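スターゲート財団 少年サッカー助成 途中経過のご報告(ゴールキーパー育成)
2025/8/22

イヒニオ・セラーノ様

いつもお世話になっております。プリエディーティス(Priedītis)少年サッカークラブでキーパーを見ている者です。前回の報告書が「短すぎて何をしているのかわからない」と言われてしまったので、今回は思い切って長く書きます。長すぎたら、遠慮なく途中で読むのをやめてください(でも用具のところだけは読んでほしいです、お願いごとがあるので)。
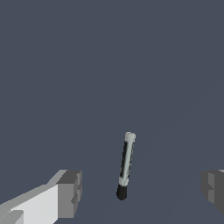
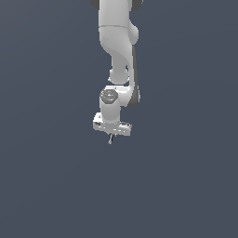 キーパーの練習は、3月に始めたときと比べてずいぶん形になってきました。最初の月は正直ひどいもので、集まった子の半分以上が「じゃんけんで負けたからキーパー」という顔をしていたんです。今は自分からグローブをはめて待っている子がいます。技術の面でいちばん時間をかけたのは構えで、とくに横に飛ぶ前の体の傾きです。一枚目のペン、上のほうが少し右に倒れて、下のほうが左に残っていますよね。私が子どもたちに欲しいのはちょうどあんな感じの傾きで、頭が先にボールのほうへ出て、足はまだ元の側にある、という瞬間なんです。みんな最初は棒みたいにまっすぐ立ったまま手だけ伸ばすか、逆に慌てて腰から崩れるか、どちらかでした。頭から足まで一本の線のまま傾く、というのが本当に難しい! 大人の私がやっても三回に一回は膝が折れます。

では順番に書いていきます。

練習の回し方

場所は計画どおりビルテダード(Biltedard)のグラウンドです。一回の練習は90分で、キーパーだけで集まるのは週に2回。申請書では週に一回と書いていたのですが、やってみたら間があきすぎて、前の回にやったことをみんなきれいに忘れてくるんですね。それで4月から増やしました。費用は増えていません。フィールドの選手の練習と同じ時間帯に、ゴール裏の空いているところを使わせてもらっているからです。

90分の中身は、だいたいいつも同じ流れにしています。最初に手でボールを扱う遊び、次に足の運び、それから捕る練習、最後に実際のゴールでシュートを受ける。春のうちは毎回違うメニューを考えていて、自分では工夫しているつもりだったんですが、子どもたちは説明を聞くだけで疲れてしまっていました。今は同じ流れのなかで中身をちょっとずつ変えるだけです。そうすると説明がほとんどいらなくなって、子どもが勝手に次の場所へ歩いていきます。これは本当に楽です(私が)。

雨の日は困りました。6月はとくに芝の端がぬかるんで、横に飛ぶ練習をすると全員が泥の固まりになります。子どもは大喜び、迎えに来たお母さんたちは無言。途中からは、雨の日は倒れる練習をやめて、屋根のある通路で足の運びと声の出し方をやることにしました。通路は狭いのですが、声がよく響くので声の練習には向いています。隣の部屋で会議をしていた方々には二度ほど謝りに行きました。

参加している子どもたち

この報告の期間に一度でもキーパー練習に来てくれた子は109人です。数字だけ見ると大人数に見えますが、毎回この人数が来るわけではもちろんありません。一回だけ体験に来た子も入っていますし、隣の地区のクラブから合同練習の日だけ来た子も入っています。ずっと続けて来ている子の名簿は別に作っていて、こちらは次の報告に出欠表といっしょに付けます。今回付けられなかったのは、私が出欠を紙のノートに書いていて、まだ打ち込みが終わっていないせいです。すみません、これは完全に私の宿題です。

年齢は低いほうに偏っています。下の学年の子は、キーパーをやりたいというよりグローブをはめたくて来ます。それでいいと思っています。大きなグローブをはめて、両手をぱんぱん叩いて、もうそれだけで強くなった気がするらしいんですよ。そのうちの何人かが、いつの間にか本当に捕れるようになっていく。逆に上の学年になると、もうポジションが決まっている子が多くて、新しく来る子はなかなか増えません。秋からは、フィールドの選手に一日だけキーパーを体験してもらう日を作ろうと考えています。ディフェンダーの子がゴールの中から景色を見ると、味方がどこに立つとシュートが見えなくなるのか、すぐにわかってくれるんです。試しに夏の練習で一度やったら、いつも後ろを振り返らない子が「ここから何も見えないじゃん!」と叫んでいました。はい、そうなんです。いつも君の背中しか見えていないんです。

女の子の参加も増えています。ただ、更衣の場所がひとつしかなくて、時間をずらして使ってもらっている状態です。グラウンドの事務所には相談していて、使っていない物置を片付ければ部屋にできるかもしれないと言われています。まだ返事待ちです。

技術のこと:捕る、はじく、捨てる

少し専門的になりますが、ここがいちばん書きたいところなので書かせてください。

まず捕り方です。胸より高いボールは親指どうしを近づけて、低いボールは小指どうしを近づけて。どこの教本にも書いてあることで、子どもたちも口では言えます。ところがちょうどお腹の高さに来ると、どちらにするか迷って、お腹で受けて、ぽろっと落とす。春の練習試合で入れられた点の多くが、この「お腹のぽろっ」からでした。そこで、わざとお腹の高さばかり投げる練習を入れました。迷ったら下から抱える、と決めてしまいます。上から行ってもいい場面はあるのですが、今の段階で選択肢を増やすと手が止まってしまうので、そこは割り切りました。

次に、はじき方。強いシュートを無理に捕ろうとして真ん前にこぼす子が多いんですね。こぼれたところに相手がいて、ちょんと押し込まれる。ですから「捕れないと思ったら外へ」と言い続けています。外というのはゴールの横のほうです。手のひらの付け根の硬いところに当てて、ボールの向きを変えるだけ。パンチみたいに腕を振ると、かえってどこに飛ぶかわからなくなります。この練習では私が近い距離から投げて、子どもはコーンの外側へはじくのですが、コーンが何度も倒れて、そのうちコーン倒しの遊びになってしまいました。でも遊びになってからのほうが明らかに上手になったので、そのままにしています。

三つ目が、捨てる判断です。キーパーをやりたての子は、どんなボールにも飛びつこうとします。ゴールを大きく外れるボールにも飛ぶ。見た目はかっこいいんですけど、着地したときにはもう次のプレーが始まっています。外れるボールは見送って、立ったままでいる。これを「何もしない練習」と呼んでいて、子どもたちからの人気は最低です。シュートを打つ役に、わざと枠の外へ蹴ってもらって、キーパーは動かない。退屈だという苦情が毎回出ます。でも7月の練習試合で、ひとりの子がコーナーの上へ抜けていくシュートをじっと見送って、すぐにボールを拾いに走り、相手が戻りきる前に味方へ蹴ったんです。ベンチで私がいちばん大きな声を出してしまって、審判の方にこちらを見られました。

足元のこともやっています。今のサッカーではキーパーも後ろのパス回しに入りますから、味方から戻ってきたボールをどう扱うかは避けて通れません。低学年のうちは、相手が寄ってきたら遠くへ蹴っていい、と言っています。上の学年には、受ける前に首を振って左右を見ておくこと、利き足でないほうでも止められるようにすることを求めています。利き足でないほうは、まあ、長い道のりです。ゴールの前でやる練習ですから、失敗するとそのまま自分のゴールに入ります。先月だけでも、ずいぶん見ました。落ち込む子もいるので、練習の最後に必ず一本、簡単なボールを捕って終わるようにしています。

声のこと

技術より時間がかかりそうなのが声です。キーパーは後ろから全員が見えているので、声を出してくれるとチームがとても助かります。ところが恥ずかしい。これに尽きます。家では一日中しゃべっているとお父さんが言う子でも、ゴールの前に立った途端に石みたいに黙ります。

最初は「もっと声を出して」と言っていたのですが、何を言えばいいのかわからない子に声を出せと言っても無理な話でした。今は使う言葉を決めています。自分が捕りに行くときは「キーパー」、味方に任せるときは「クリア」、誰かが空いているときは、その近くにいる味方の名前。これだけです。言葉が決まってからは、小さい声でもとにかく出るようになりました。声の大きさはそのあとの話だと思っています。

ひとつ予想していなかったのは、味方のほうがキーパーの声を聞く練習も必要だったことです。せっかく「キーパー!」と叫んで前へ出たのに、味方も聞かずに頭で触りに行って、ぶつかる。けがはなかったのですが、ひやっとしました。フィールドのコーチたちと話して、コーナーキックの練習を合同でやることにして、そこで声がかかったら譲るという約束を繰り返しています。合同の練習は準備も片付けも面倒なんですが、これは続けたいです。

けがと安全

大きなけがはありませんでした。突き指は何度かあって、そのたびに冷やして、保護者の方に連絡しています。グローブのサイズが大きすぎる子に多かったので、貸し出し用の棚を指の長さで分け直しました。それまでは「大・中・小」と書いた箱に入れていたのですが、中の箱に何でも入っていたんですよね。

飛び込みの練習は、段階を必ず踏んでいます。座った姿勢から横に倒れる、膝立ちから倒れる、しゃがんだ姿勢から、最後に立った姿勢から。早く立ってやりたがる子をなだめるのが毎回の仕事です。倒れるときに肘をつかないことと、体の横側で地面に着くことは、どの学年でも最初に教えています。固い地面のところではやりません。グラウンドの手前側のゴール前は、夏になって芝がすっかりはげてしまったので、今は奥側のゴールだけを使っています。

それから暑さ。7月に入ってからは開始時刻を夕方へ遅らせて、休憩の回数を増やしました。キーパーは長袖で厚いグローブなので、フィールドの子より先にばてます。休憩中はグローブを外させて、手首を水につけさせています。これをやりたくて休憩を待っている子もいて、バケツのまわりがいちばんにぎやかです。

試合での様子

夏前に小さな大会がありました。うちのクラブからは4チームが出て、どのチームにもこの練習に通っている子がキーパーで入りました。去年は大会の直前に「誰かやってくれる人」と募集していたくらいなので、私としてはこれだけでもう満足だったんですが、それだと報告になりませんね。

成績は、いいチームもあれば、たくさん点を取られたチームもあります。失点の数だけを並べても、相手の強さやチームの守り方でずいぶん変わりますから、私は試合のあとに、キーパーが触れたのに入ってしまった場面だけを書き出すようにしました。いちばん多かったのは足の運びの遅れです。腕が届かないように見えるシュートでも、もう一歩横へ動いてから倒れていれば届いた、という場面がいくつもありました。秋の練習はここを中心にするつもりです。横へ動くときに足を交差させず、細かくずれていく動き。地味ですが、これができると飛ぶ必要そのものが減ります。

一対一の場面では、前へ出るのが怖くてゴールの線の上に残ってしまう子が目立ちました。出る・出ないを迷って、途中で止まるのがいちばんまずい。今は、相手の足元からボールが離れた瞬間に出る、という約束で練習しています。相手がボールに触っているあいだは待って、少し大きく蹴り出したら一気に行く。うまく行くと本人がびっくりした顔をします。

PKについても質問をよく受けます。保護者の方からは、どちらに飛ぶか読むコツはないのかと聞かれるのですが、この年代では正直なところ、蹴る前に動かないでぎりぎりまで見る練習のほうがよく効いています。真ん中に蹴ってくる子がけっこういるんですよ。

用具と予算

助成金で買わせていただいたものは、キーパーグローブ(貸し出し用)、練習用のボール、ミニゴール、マーカーコーン、それに救急箱の中身の補充です。領収書の写しは別便でお送りします。

グローブは思ったより傷みが早いです。手のひらのやわらかい部分が、土の上で使うとすぐに削れてしまいます。地面に手をついて立ち上がる癖のある子が多いので、練習では「立つときはグーで」と教えるようにしました。あわせて、使ったあとに水ですすいで日陰で干すことも。これは子どもたちに当番でやってもらっています。干し方が雑で、翌週に棚を開けるとすごい匂いがする日もありますが、だんだんましになってきました。

ミニゴールは買って大正解でした。待ち時間がほとんどなくなりました。ただ、網を留めるひもが弱くて、結び直してばかりいます。これは買うときによく見なかった私の失敗です。次に買うなら、留め具が枠についているものにします。

で、ここがお願いごとです。移動費として残っている分の一部を、グローブの買い足しに回してもよいでしょうか。遠くの相手との練習試合がひとつ流れてしまって、バスを借りずに済んだものです。小さいサイズがとくに足りなくて、低学年の子が順番待ちをしています。もし書類が必要でしたら書式を教えてください。前に別の助成でお断りなしに使い道を変えてしまって、ひどく叱られたことがあるので、今回はちゃんと先に聞いています。

コーチのこと

キーパーの指導は今のところ、ほとんど私ひとりです。上の学年の卒業生がときどき手伝いに来てくれて、シュートを打つ役をやってくれるのがとても助かっています。私が打つと、疲れてくるにつれてだんだん枠に行かなくなるので(「何もしない練習」のときには、それはそれで役に立つのですが)。

フィールドのコーチのなかに、キーパーのことも覚えたいと言ってくれている人がいます。秋には一緒に練習を見てもらい、年明けからは低学年のほうを任せられたらと考えています。私が風邪をひいたら全部止まってしまう今の形は、やっぱりよくないです。春に一度寝込んだときは、その回のキーパーの子たちは結局ずっとミニゲームをしていたそうで、みんなとても楽しかったと言っていました。複雑な気持ちです。

練習の内容は、私の頭の中にしかなかったものを少しずつノートに書き出しています。図が下手で、矢印がどちらへ向かっているのか自分でもわからないページがありますが、次の報告までには他の人が読んで使える形にします。

うまくいっていないこと

うまくいっていることばかり書くと怪しいと思われそうなので、困っていることも書いておきます。

ひとつは、試合に出られない子のことです。キーパーは一チームにひとりしか出られません。同じ学年に何人もやりたい子がいると、どうしても出番の少ない子が出ます。前半と後半で交代するようにしているチームもありますが、大事な試合になるとコーチは替えたがらない。気持ちはわかるんですけど、せっかく週に何度も来ている子がずっとベンチにいるのを見るのはつらいです。低学年の試合では必ず交代する、という決まりにできないか、クラブの中で相談を始めたところです。

もうひとつは保護者席からの声です。ミスをしたときに、自分の子ではないキーパーにも大きな声が飛ぶことがあります。悪気はないのだと思います。でもゴールのすぐ後ろから言われると、本人には全部聞こえています。次の大会では、ゴール裏には立たないでくださいというお願いを出す予定です。文面を考えているのですが、何度書いても説教くさくなってしまって、まだ出せていません。

それと、最後まで出席が安定しなかったのが中くらいの学年の子たちです。塾や他の習い事と時間が重なるようで、来る子は月ごとに入れ替わります。開始時刻をこれ以上動かすのは場所の都合で難しいので、短い時間だけの参加も認めることにしました。途中から来て途中で帰る子がいると少し落ち着きませんが、まったく来られないよりはいいかなと思っています。

これからの予定

秋は足の運びと一対一、それにコーナーキックの合同練習を中心にします。寒くなると地面が固くなりますから、倒れる練習は秋のうちにたくさんやっておきたいです。冬は体育館を借りられる日があれば、手で扱う遊びと反応の練習を増やします。体育館の予約はこれからです。

よろしければ一度、練習を見に来てください。ビルテダードの奥側のゴールにいます。動きやすい靴で来ていただければ、シュートを打つ役をお願いするかもしれません。子どもたちは新しい人のシュートを受けるのが大好きなので、きっと列ができると思います。

グローブの件のお返事をお待ちしています。

プリエディーティス少年サッカークラブ キーパー担当より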